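The Lockers at Poltberg

Arlindo Bittencourt did not believe in the blue thing. He had been told three times that morning what it was, and each time it had been something else. The woman at the desk called it a cushion. The man who signed him in called it the item. The form, which ran to two pages and had been copied so often that the letters were growing hair, called it "contents, one."

"And people pay to keep this here," he said.

"People pay to keep all sorts here," said the woman.

He had come out from Paldale on the early bus because Priker had a claim on its books for $1,595, and Priker did not like to pay $1,595 for something that could be bought in any bathroom department. The claimant, a Mrs. Saludo, said that her property had been taken out of a locker and another put in its place. Same color, same size. She could tell, she said, by the way it sat.

Arlindo had handled 2,636 claims and had heard about the way things sat.

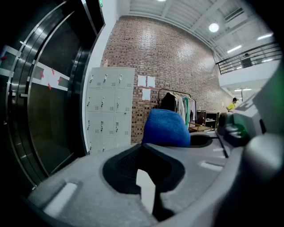

He started with the lockers, since metal doors seldom lied to him. They were gray and dull and had small plates, keyholes perhaps, that any nail file could talk its way into. He opened the one on the claim, shut it, opened it again. It smelled of pennies. He asked who had keys, and the woman said only the customer, and then that there was a spare, and then that the spare was in a drawer.

"Locked?"

"It's a drawer," she said.

He wrote that down. Red brick, glass door, drawer. A person could walk in off the street in April with her coat on and walk out with anything under it. But who would? That was where the story went soft for him. You might steal a watch. You might steal the locker, if you had a truck. He could not see anyone planning a crime around a thing like a folded towel.

He telephoned Mrs. Saludo from the hallway.

"Which way does yours lean?" he asked.

"Lean?"

"You said it sat differently."

"Oh, it doesn't lean," she said. "It sulks."

He went back and had another look, for the sake of the mileage.

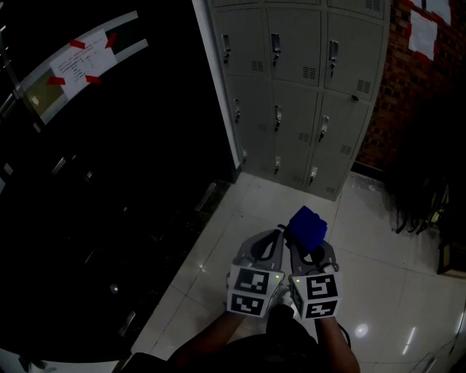
A blue block, held at a tilt.

It did not look valuable. It looked like something a dog would be given and then forgiven for. He stayed until a quarter past four, and by then he had to admit that its edges had a beaten, put-upon look, though he was not going to write "sulks" on a Priker form.

"So is it hers or isn't it?" the woman asked. She had her coat on.

"I'd say it's hers and she's tired of it."

"Then you won't pay."

"I didn't say that either." He turned the form over, found nothing on the back, and asked if he could see the drawer.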